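Quiénes somos

Inicio / La casa / Quiénes somos

Pliltstead es una escuela de corte, arreglo y cuidado de ropa. Damos clase a adultos, en grupos de 12 personas como máximo, y no prometemos que nadie vaya a salir de aquí con una marca propia. Desconfiamos bastante de los cursos que sí lo prometen.

La escuela la abrió Gilberto Huamán después de muchos años en talleres de confección. Había visto pasar demasiadas modas: la del armario cápsula, la del tejido milagroso que no se lava, la del detergente que "rejuvenece" el algodón. El algodón no rejuvenece. Se gasta, y lo que se puede hacer es gastarlo más despacio. De esa idea, poco vendible, salió el primer programa, que se llamaba Edet y duraba 40 horas. Se sigue llamando igual y sigue durando lo mismo, aunque cada primavera alguien nos propone dejarlo en un fin de semana.

Hanane Hamdy lleva el área de punto y prendas deportivas desde el segundo curso. Es la responsable de que en Jeltik, nuestro taller de arreglos, se digan las cosas claras al cliente: si una cremallera cuesta más que la prenda, se le dice, y que decida. Hemos perdido encargos por eso. También nos han vuelto a traer abrigos.

Sobre la palabra "sostenible"

No la usamos en los folletos. Nos parece que ha servido sobre todo para subir precios, y nadie nos ha explicado todavía qué mide. Preferimos hablar de costuras, de gramaje y de temperatura de lavado -- cosas que se pueden comprobar en casa con una etiqueta y un poco de paciencia.

Qué enseñamos

Edet: corte y costura a máquina, nivel inicial. 350 euros, material aparte.
Prula: lavado, plancha, doblado y almacenaje. 78 euros. Empieza en mayo.
Arreglos de punto: solo para quien ya maneja la máquina.
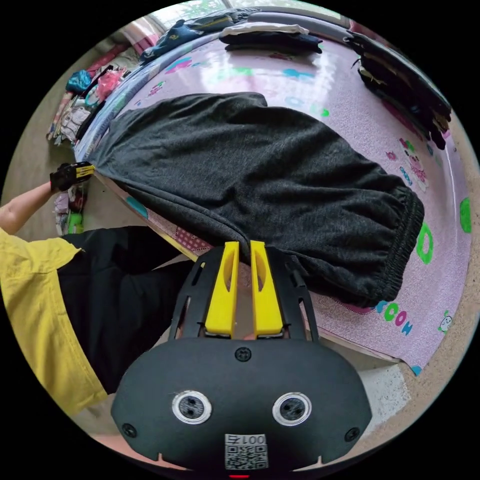
Pantalón de chándal gris oscuro, extendido sobre la cama.

Prula es el curso del que más se ríe la gente antes de apuntarse. Tampoco nosotros creíamos que diera para tanto. No enseñamos ningún método con nombre japonés ni pedimos que nadie le dé las gracias a un calcetín; se trata de que un jersey no se deforme en la percha y de saber qué prendas conviene guardar dobladas.

No damos títulos oficiales. Quien termina recibe una hoja firmada con lo que ha hecho y lo que le queda por aprender -- la segunda lista suele ser más larga.

Las visitas al taller son por la tarde, a partir de las cinco, avisando antes por teléfono.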